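From: Zofia Tokarz
To: the Krajewska Street housekeeping list
Date: Sep 29, 1999
Subject: Re: [house] where do you all keep the sponges??

> I'm re-doing the kitchen one cupboard at a time and I've hit the sink
> stuff. Sponges, cloths, the brush, the dish soap. Under the sink is
> dark and smells like a pond. On the counter looks messy. My mother-
> in-law keeps hers in a cupboard behind a door and says that's the only
> civilized way, but don't they go sour in there? Also, has anyone found
> a way to get old stickers off a painted door? Previous people left a
> bunch. Thanks, and sorry if this was covered in June, I lost all my
> mail from then.

It was sort of covered in June, but that thread went off into dishwashers after 2 messages and never came back, so I think you're fine!

I'm with your mother-in-law, mostly. I went over to cupboard living when we moved to Lesden and I wouldn't go back. But you're right about the sour thing, and it took me a whole winter of stinky sponges to work out that I was putting them away too soon. So now the sponge comes out after dinner, gets squeezed till I can't get another drop out of it, and sits out overnight on the wire thing by the window. In the morning it goes in the cupboard. If I'm having people over it goes in wet and I feel guilty until they leave.

The other half of it is the shelf. Ours was plain board and it soaked up everything, so there was a ring wherever the soap stood. I bought one of those shallow Pernura trays (the ones with the ridges, they had them at the hardware place by the bus station, I don't know if they still do) and everything damp lives on that. Once a week I take the tray out and rinse it. My husband thinks the tray is overkill. My husband also once dried the car with the good dish towels, so.

As for which sponge, I've tried the lot. The flat ones with the green side are good for pans, but they fall apart on me and then I find green crumbs in the glasses. I like the lumpy rounded kind much better for wiping down the table, they hold more water and they get into the corners. Pale ones, too, if you can find them. On a dark sponge you can't tell when it's had enough of this world.

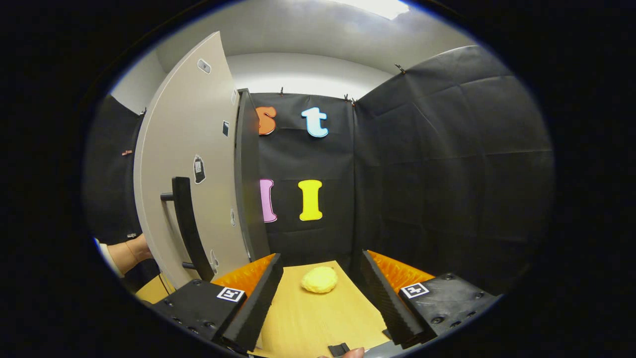

And don't use the same one for the table and the dishes. I know everyone says they don't and then everyone does. I cut a corner off the table one so I can tell them apart, and I told the kids that a missing corner means table. My youngest now checks every sponge she meets, including at other people's houses, which has been a little embarrassing at my sister's.

If your table is bare wood, go easy. I scrubbed ours so hard the first year that the grain came up fuzzy and it caught every crumb after that. I had to sand the whole thing and oil it, 3 coats, with everybody eating off their laps in the meantime. Nowadays I wipe along the grain with a sponge that's been wrung out properly, then go over it with a towel right away. No puddles. If there's jam, I lay the sponge on top of it for a minute and go do something else, and then it comes up without any elbow grease at all.

Now, stickers! I have feelings about stickers. We had a door full of them when we moved in, fruit labels mostly, plus a row of little cartoon bears that somebody had clearly loved. Here's what I did:

Warm them up first. I used my hair dryer on medium and kept it moving, and went in at one corner with my thumbnail. Don't use a knife. I used a knife on the first one and there's still a scratch, right at eye level, where I get to look at it every single day.

For the gummy stuff that stays behind, plain cooking oil on a rag. Leave it while you have your coffee, then rub in circles. After that you need soapy water to get rid of the oil, and then clean water to get rid of the soap. Try it on the inside of the door before you do the front — some paint goes dull and you won't know till it's dry.

There's also a bottle of stuff called Fatatura that my neighbor swears by. It does work, but it stinks to high heaven and I had to open every window in the place, in January. I'd keep it for the really stubborn ones.

Or leave a few. I left two of the bears. I'd gotten fond of them by then and my arm was tired.

One more thing, since you're doing the doors anyway. Check your handles while you're in there. If you've got the long bar kind, the screws work loose from the inside and the whole bar starts to wobble, and then one day it comes off in your hand while you're holding a pot of soup. A half turn with a screwdriver is all it takes. And wipe behind the bar! I never thought to do that, and when I finally ran a rag down behind ours it came out the color of gravy. An old toothbrush does the part where the posts meet the door.

I'd be curious what other people do about the brush. I've never found a good home for mine. It's too tall for the shelf and if I lay it down the bristles go flat on one side, so for now it's hanging off a cup hook with a loop of string, and it drips on the soap. Somebody on here had it in a flowerpot, I think? Was that the one with the hole in the bottom?

Oh, and please do write back about what you end up doing with the under-sink part. Mine still has paint cans in it and a bag of something that I'm scared to open.

Zofia

Recent messages on this list
Re: [house] where do you all keep the sponges??
[house] cup hooks, the screw-in kind or the stick-on kind
Re: Re: [house] oiling a table, how long before you can eat on it
[house] free to good home: 40 jam jars, most with lids
Re: [house] moths in the flour AGAIN
[house] shelf paper that doesn't curl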